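How many demos before I move the shelf?
posted by flurdale_bench, 30 June 2018

Hi all, I'm collecting teleop demos for a shopping task: left hand holds the basket, right hand fetches one item from the cubbies. I have 75 good episodes so far and the policy does fine in replay, but my episodes all look alike. Same shelf spot, same basket, apple in the same cubby. Do I keep going until I hit 500 and then change things up, or start now? Also my right hand tends to come in next to the divider and I can't tell if that's bad data or just normal.

Mitia
Start now! I did 275 episodes with the object in one place before I tried moving it, and the arm happily reached for the old cubby every single time. I ended up throwing most of them out (painful). My routine these days is 10 episodes, then change one thing - the cubby, or how the item is turned, or where the basket hangs. Write down what you changed or you'll hate yourself by November.

As for the divider, I wouldn't worry. Mine looks like this on the way in, one finger up along the front edge of the panel and the others curled in front of the apple: 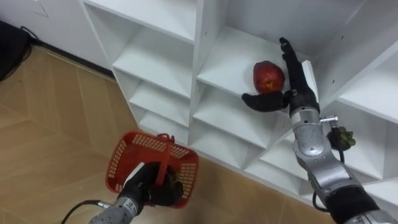 Hauksdóttir
Two things to add to what Mitia said

Keep the slow, careful grabs and the slightly clumsy ones too, as long as the item ends up in the basket. If you only save the pretty episodes, the policy has no clue what to do when it comes in a bit off. What I do cut is the dead time at the start where I'm just settling my hands - mine was learning to sit there and do nothing.

And don't forget the left arm. People let it drift because the "real" work is on the right, then wonder why the drop misses.

prernimell_fan
just get more data, 500 minimum. worked for me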